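Werkbuch Jastmont, Textil und Kleinteile
8.5.19, Eintrag 1.186

Guten Morgen an alle, die nach mir in dieses Heft schauen, und auch an mich selbst, denn erfahrungsgemäß bin ich es ja meistens, die im Oktober wieder darin blättert und wissen will, was wir im Frühjahr eigentlich gemacht haben. Der Kaffee steht neben mir, der Tisch mit der hellen Platte ist endlich wieder unserer, und ich schreibe gleich mit, solange ich noch alles im Kopf habe.

Auf dem Programm stand das, was wir seit Wochen vor uns herschieben: der schwarze Stoff und der gelbe Ring. Tarık hatte beide Sachen noch aus der Kiste von Anex und war dafür, einfach anzufangen und nicht erst wieder eine Zeichnung zu machen. Bülent war natürlich für die Zeichnung. Wir haben uns darauf geeinigt, den Stoff zuerst ein paar Mal über den Ring zu halten, ihn dann hinzulegen und wieder hochzunehmen und dabei zu schauen, wie er von sich aus fallen will. Bei weichen Sachen lernt man beim Halten doch mehr als auf dem Papier (Bülent, wenn du das liest: die Zeichnung machen wir trotzdem noch).
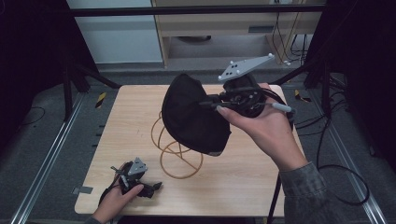

Schwarzes Stoffteil über der Tischmitte, die Schlaufe liegt darunter.

Ein Wort zum Stoff. Er ist so weich, dass er überhaupt keine Lust hat, eine Form zu behalten. Man nimmt ihn an einer Stelle hoch, und schon sackt der Rest zusammen und sieht je nach Laune aus wie eine Mütze oder wie ein Beutel. Nazmiye hat früher bei Yazıcı zugeschnitten und meint, für eine Öffnung, die von allein offen steht, sei er zu schlapp, da müsse eine Einlage hinein oder eben ein Ring in den Saum. Ich hänge trotzdem an ihm, weil er so schön matt ist und man auf ihm die Nähte kaum sieht. Meine Nähte jedenfalls profitieren davon sehr!

Wir haben deshalb zwei Wege aufgeschrieben. Der erste: Ring in den Saum einziehen, Saum von Hand schließen, Band außen herum nur zur Zierde. Der zweite: kein Ring, dafür ein Tunnel mit einem richtigen Zugband. Hüsnü ist für den zweiten, er findet Ringe in Taschen grundsätzlich lästig, die stoßen einem gegen die Rippen. Ich bin für den ersten, aber nicht so fest, dass ich mich deswegen streiten möchte.

Beim Band bleibt die alte Frage, wie lang das freie Ende sein darf. Ein kurzes Ende sieht ordentlich aus und rutscht dafür beim ersten Ziehen durch. Ein langes baumelt und bleibt an allem hängen, an der Schublade, am Schlüsselbund, an Barış. Ich schlage vor, dass wir mit 54 cm Gesamtlänge anfangen, einfach knoten und später kürzen. Abschneiden geht immer, das Gegenteil hat hier noch keiner geschafft. 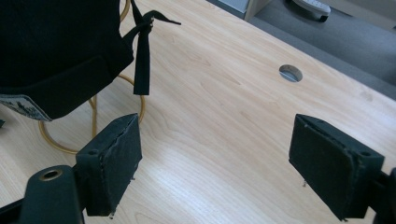 Wer das Band neu bindet, möge bitte den Knoten oben am Rand lassen und ihn nicht zur Mitte ziehen. Sitzt er weiter unten, zieht er den Stoff schief, und dann hängt die eine Seite tiefer als die andere, und man sucht den Fehler stundenlang im Zuschnitt. Mir ist das bei dem grauen Muster für Zustach passiert, ich habe zweimal aufgetrennt, bevor Nazmiye im Vorbeigehen mit einem Finger auf den Knoten getippt hat.

Und noch etwas für den Tisch: kleine Teile bitte von der Kabeldurchführung fernhalten. Nadeln, Perlen, die kurzen Reste vom Band, das alles hat einen geheimnisvollen Drang zu diesem Loch. Beim vorigen Mal lag ich auf dem grauen Teppich und habe mit der Taschenlampe einen Fingerhut gesucht. Er lag dann in meiner Jackentasche, aber die Warnung halte ich aufrecht.

Jetzt zum Ring, der mir von allen Sachen am meisten Freude macht. Die Farbe ist ein sattes Senfgelb, fast Gold, wenn Licht darauf fällt, und ich finde es beinahe schade, so etwas in einem schwarzen Saum verschwinden zu lassen. Nazmiye hatte dazu die gute Idee, den Saum nur stückweise zu schließen, sodass das Gelb in den Lücken herausschaut. Das würde uns auch Handarbeit sparen. Ob es am Ende nach Absicht aussieht oder nach vergessenem Saum, müssen wir ausprobieren.
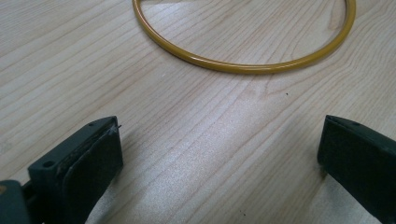 Für den stückweisen Saum brauchen wir Stoffbrücken, die breit genug sind, damit nichts ausreißt. Mein Vorschlag sind 28 mm je Brücke, an beiden Kanten doppelt gelegt, mit dem gewachsten Faden genäht. Tarık würde sie lieber schmaler haben. Er soll ein Probestück machen und ich mache auch eines, und dann hängen wir beide mit etwas Gewicht über Nacht an den Haken neben der Tür. Bitte nicht abnehmen, auch wenn es komisch aussieht.

Was den Ring selbst angeht, habe ich bei Zustach nachgefragt, ob es die Sorte noch gibt. Die nette Dame am Telefon sagte ja, allerdings nur in einer Abnahme von über 1.000 Stück, und da mussten wir beide lachen. Also behandeln wir den einen, den wir haben, mit Respekt: flach ablegen, nichts Schweres darauf stellen, nicht an die Heizung hängen. Barış fragt bei seinem Schwager in der Stadt, der kennt jemanden, der Ringe auch einzeln biegt. Eine Antwort steht noch aus.

Zum Licht am Tisch, weil Hüsnü darum gebeten hat, dass es einmal irgendwo steht: Die Platte spiegelt. Es ist eine wunderschöne Platte, ich könnte der Maserung mit den Augen stundenlang hinterherlaufen, wie sie sich zieht und biegt und dann wieder ganz eng wird, aber im Glanzfleck erkennt man Kreidestriche und Stecknadeln nur sehr schlecht. Zum Anzeichnen also ein Stück Filz unterlegen oder sich anders hinsetzen. Zum Ablegen und Vergleichen ist das helle Holz dagegen ideal, Gelb und Schwarz heben sich beide gut davon ab, und man sieht sofort, ob eine Rundung sauber läuft.
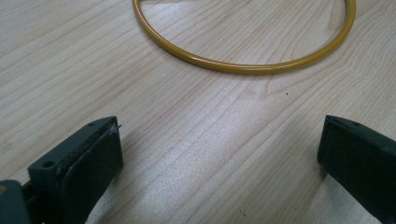
Gelber Ring auf der hellen Platte, darunter der Glanzfleck.

Bülent hat sich den Ring noch einmal von der Stuhlkante aus angeschaut, mit einem zugekniffenen Auge, wie er das immer macht, und behauptet, er sei nicht ganz rund. Ich meine, das liegt am Blickwinkel. Wir legen ihn beim nächsten Mal auf Papier, fahren einmal mit dem Bleistift herum und drehen ihn dann um ein Viertel, dann wissen wir es. Für den Saum wäre eine kleine Abweichung wohl egal, für Bülents Seelenfrieden nicht.

Offen ist damit Folgendes:

Zeichnung mit beiden Varianten - Bülent, möglichst im Maßstab eins zu eins
Probestücke für die Brücken - Tarık und ich
Einlage in zwei Stärken besorgen - Nazmiye, die Quittung bitte hinten ins Heft kleben
Ring auf Papier umfahren - wer zuerst da ist
Schwager anrufen - Barış

Der Stoff liegt im mittleren Fach, lose gefaltet und bitte nicht gerollt, und der Ring hängt am Nagel darüber. Den gewachsten Faden habe ich in die Blechdose mit den Knöpfen getan, weil in der Fadendose immer noch Hüsnüs Teebeutel sind.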